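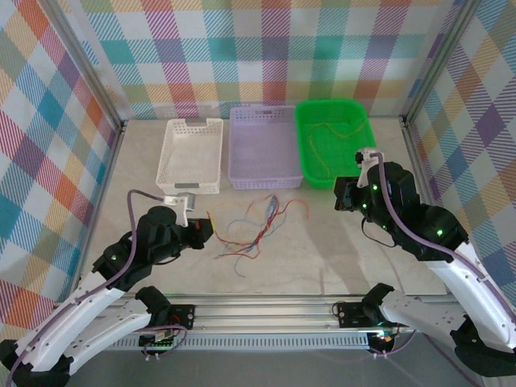
Yaowalak Pongsiri

Datasets > Places and Travel > Bukuvow Strait Landing Places > README

Bukuvow Strait Landing Places

Welcome, and thank you for opening the README before the data, as I very rarely do myself. This is a gazetteer of the harbours, quays, slipways, beach landings and river mouths along both shores of the Bukuvow Strait, with the names each of them has gone by and the scraps of history I have been able to pin to them. It covers 112 landing places, from the big ferry port at Kalitz down to spots where a fishing boat could be dragged up the shingle if the wind was kind. Attached to those places are some 2000 notes, taken from old pilot books, customs ledgers, travellers' letters, tombstones, tram maps and a good many conversations on benches.

I began it as a list for my own use. I was trying to follow a merchant's letters from Flullton to Golob, and he kept calling at ports I couldn't find on any map, until I worked out that he used the northern shore's names for the southern shore's towns and the other way about. The strait has changed hands so often that almost every harbour has a name in the language of whoever was collecting the harbour dues at the time, plus the name the people living there went on using regardless. I started writing the pairs down on the back pages of a diary, and the diary filled up.

What you get

The data comes as two plain text files, both comma-separated and both in UTF-8, which matters because several of the names carry accents that older spreadsheet programs will cheerfully chew to pieces. If you see question marks in the middle of a village, please reopen the file and set the encoding by hand before writing to me.

places.csv has a row for each landing place.
notes.csv has a row for each note, tied back to a place.

The places file has six columns:

place_id – a short code that never changes, even when I change my mind about everything else
main_name – the name on the road signs today, or the last one in use if there is no longer a road
other_names – every other name I have met in writing, separated by semicolons
shore – north, south or island
kind – harbour, quay, slipway, beach or river mouth
standing – in use, disused, built over or under water

The notes file is simpler. It carries the place_id, the text of the note, where the note came from, and the period it speaks of, which is often no better than "before the mole was built". I have left periods in words on purpose. An earlier draft turned them all into years, and it looked wonderfully tidy and was mostly guesswork.

How the names were chosen

Choosing a main name is the part that gets me into trouble at dinner. My rule is to take the name a bus driver would understand today. It isn't meant as a judgement on who owns the past, and it does lead to some odd results, such as the old quarantine landing west of Golob appearing under the name of a petrol station. The older names are all there in other_names, and you should always search both columns.

Spellings are kept as the sources give them. The customs clerks at Flullton had a habit of doubling their consonants, and the pilot books dropped every final vowel, so the same beach may turn up in several shapes that differ by a letter. I haven't merged these. If you are matching against another list you will want some kind of loose matching, and you will still have to check the results by eye. A few names are shared by places on opposite shores, usually where a village was moved across the water by a war or a landlord and took its name along in the luggage. For those, the shore column is your friend.

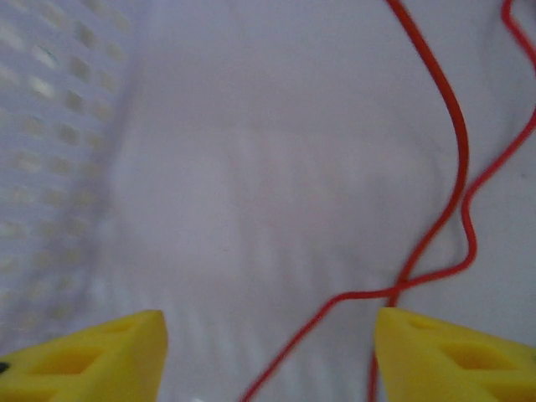

Kalitz gets more notes than any other place in the set, and a fair share of them are complaints about getting in. The town sits in a shallow bay open to the east, and for most of its history ships lay well out and everything came ashore by lighter, including, in a letter I am very fond of, a piano and the man who was to tune it. The two moles changed all that. They run out from opposite corners of the bay and turn in to point at one another, blunt at the tips, much as the pair of yellow fingers do here with that wide pale gap left between them, and it is through the gap that the ferries go. Pilots called the southern mole the Elder and the northern one the Daughter, and both words appear in the notes as if they were places in their own right, so I have listed them as alternative names for the harbour with the source marked. If you count them as separate landings your totals will disagree with mine.

The other ports, briefly

Flullton is the market town of the north shore, and its quay was a river quay until the river silted and wandered off. You can still walk the old waterfront, which now looks out over allotments, and the mooring rings are set in the wall at knee height among the beans. I mark it as disused, though children on the wall will tell you otherwise. The notes are rich here because the customs house kept its ledgers dry, and the clerks wrote down gossip in the margins alongside the tonnage of salt.

Golob is a different sort of place altogether – steep, windy and proud of it. It has an upper town that turned its back on the sea and a lower town that lived off it, and for a long while they had separate councils, separate saints' days and separate names. Travellers who stayed in the upper town wrote that Golob had no harbour worth mentioning. Those who stayed below wrote of little else. I have kept both kinds of note, and if you are using the set for teaching they make a lovely pair to put in front of a class.

Then there are the islands, where I am on thinner ground. I have been to the larger ones by the Friday boat, which leaves in the early morning and comes back when it comes back, but the outer ones I know only from pilot books and from a retired boatman in Kalitz who drew them for me from memory on a paper tablecloth. His drawings agree with the charts better than I had any right to expect. Notes that rest on him alone have "tablecloth" in the source column.

Gaps and weak spots

The south shore is better covered than the north, simply as a matter of where I live and which archives have a heated reading room. Women's writing is thin for the earlier periods, though it grows once the steamers start running and people begin sending postcards home. The beach landings are surely undercounted. A place had to be taxed, wrecked upon or quarrelled over before it found its way into a ledger, and a quiet beach where the same family landed the same catch for generations left nothing behind for me to find.

The "under water" entries need care as well. Some were drowned when the lagoon mouth shifted, others were lost to the newer docks at Kalitz, and a couple may never have existed outside a mapmaker's wish to fill a bare stretch of coast. I have said so in the notes wherever I have my doubts.

There are no coordinates in this release. I know, and I am sorry. I had them for most places, but they came from such a mixture of old charts that some of the beaches were sitting on hillsides, and I would sooner give you none than have you climb up there with a towel. 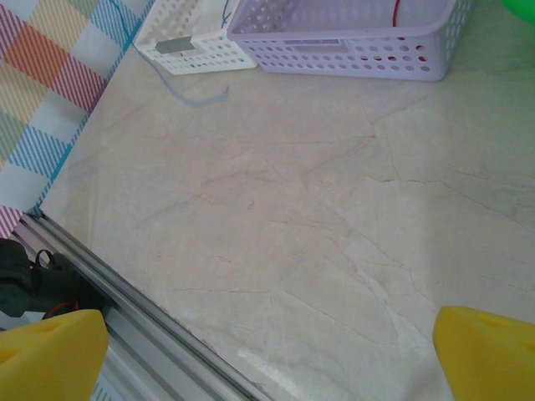
Can I use the gazetteer to plan a sailing trip along the strait?

Please don't, it is a history of names and landings and has no depths, lights or hazards in it. Buy a current chart and the local pilot book, and bring the gazetteer along to read in the evening once you are safely tied up.

Using and changing the data

You are free to copy, adapt and reprint any of it, in a guidebook, a classroom or a novel, so long as you say where it came from and keep the source column with any note you quote. The people who talked to me on benches did so on the understanding that their words would stay attached to the town they belong to, and I would like that to hold.

Corrections are very welcome, and the best ones come with something I can look up: a page, a gravestone, a photograph of a street sign. Please quote the place_id, and tell me which shore you are standing on when you use a name. If your grandmother called a place something else, that counts as a source too, and I will enter it with her village and the rough period she was speaking of. Corrections that arrive by October go into the winter release; after that they wait for the spring, when the archive at Flullton opens its shutters again and I can go and check.

The place still giving me the most trouble is a slipway east of Golob that three different ledgers describe and none of them name. It is in the file under its code with the main_name left blank. Should you know what it was called, please write, at any length you like.

Related items
Kalitz Harbour Dues: a transcription
Street Names of Upper and Lower Golob
Steamer Timetables of the Bukuvow Strait
The Flullton Customs Margins

Contact the maintainer | © Yaowalak Pongsiri | Back to top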